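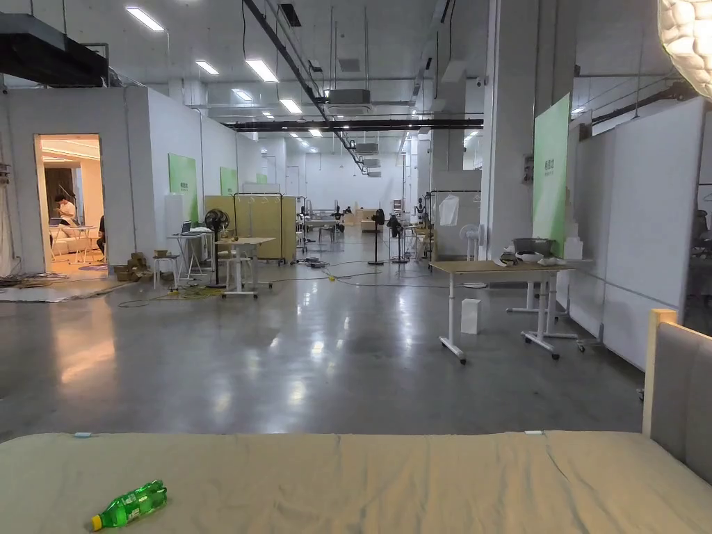 Bed station in an open hall, with tables on casters and partition rooms behind

Ploritz Bed Station Kit - hire and purchase
Sold and hired by Grikirent, Covham

The Ploritz Bed Station Kit is for teams recording or testing household handling tasks with hand-held grippers. It covers folding, spreading, tidying small items off a mattress and similar work. You can hire it by the day or buy it outright. The floor space is up to you.

What's in the kit
2 hand-held grippers with black two-finger tips
Charging dock and leads
Spare finger pads and screws
Hex keys
Sheet clips
Transport case

Shipping weight is 44 kg with the case packed. The bed, headboard and bedding are not included. Most customers already have a bed or buy one locally, and freight on a mattress usually costs more than it's worth. If you need one, ask for the furniture list when you request your quote.

Hire rates
Daily hire is $174 plus GST, with a minimum hire of two days. Pick-up and return days are not charged if the case is back at our Brophy Street counter by 4 pm. Freight is quoted separately. A bond applies to first-time customers and is refunded once the kit has been checked in.

Planning your space
Leave enough room to walk along both long sides of the bed and past the foot. Operators move more than people expect, and a wall hard against one side will rule out half your tasks. Tables on casters are the easiest way to hold items between runs, as they can be pushed back when you change the layout. Allow for power as well. Long leads across a walkway need covers, and these should go in the budget from the start.

Cloth work takes the most time to set up. Soft items have to be put back to a starting position before each run, and a creased sheet changes how the fingers get under a hem.
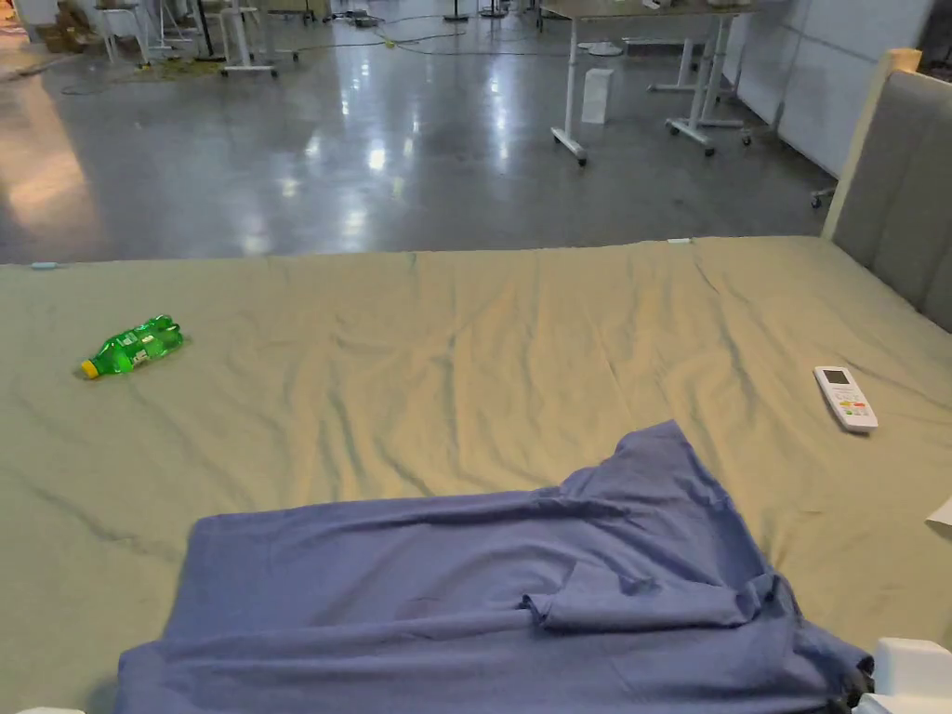 For that reason we suggest pricing in a second set of linen and at least one extra person to reset the bed. Fixed sheets also help. Clips along the edge are cheap, and replacements are easy to find. Small hard items such as bottles and remote controls cost very little, so get several of each in different shapes and colours.

Wear parts
Finger pads are the main running cost. Check the grooves at the end of each week and change both pads in a pair together. Finger screws should be checked for tightness at the same time. Pads are sold in packs and can go on the same order as your hire. Damage to the white shells is charged at repair cost - normal scuffing is not.
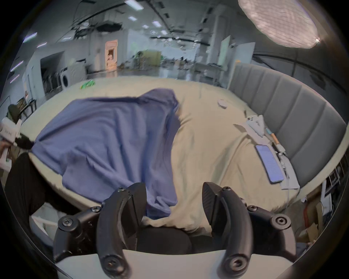 Gripper fingers at the bedside, blue-violet cloth on the sheet

Buying instead of hiring
Purchase price depends on the number of grippers, so it is by quote only. Hire fees from your most recent booking can be credited if you order within the same quarter. Schools and colleges should send a purchase order with the request.

Contact
Hire bookings: Treasa Horgan
Purchase quotes and spare parts: Bình Thái

Rates current from Feb 23, 2021. Bookings for April are open now.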